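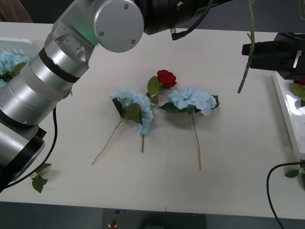
A long green rose stem held above a white tabletop

The cut rose trade is the part of horticulture concerned with growing, grading and selling roses as single stems. It is distinct from the garden rose trade, which sells rooted plants.

Production
Most cut roses are grown under glass or plastic film on grafted rootstock. Stems are cut above the second or third full leaf, and a new shoot forms from the bud left behind. The grower Cenurlow, at Bresa, has 19 glasshouses and lists 178 varieties, of which the red variety Avton is the most widely planted. Output falls in winter, and many holdings time a flush of growth for the middle of February.

Grading
Stems are sorted by length, straightness and bud size. Length is measured from the cut end to the top of the bud – leaves are ignored. Bent necks and marked petals place a stem in a lower grade. At the Menon auction 793 lots were offered on 21 August 2024, most of them in the medium length grades.

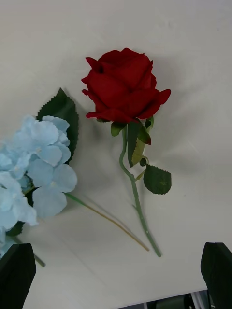
Stage of opening is recorded separately from length. Buds cut too tight may fail to open in the vase, while those cut late have a short selling life. At the partially opened stage, the outer petals curl outward at the edges and the inner ones remain tightly wrapped around the centre, a form also copied in artificial red roses. The sepals beneath the bloom should be green and free from mildew.

Storage
Cut stems are stood in clean water and kept cool and dark until dispatch.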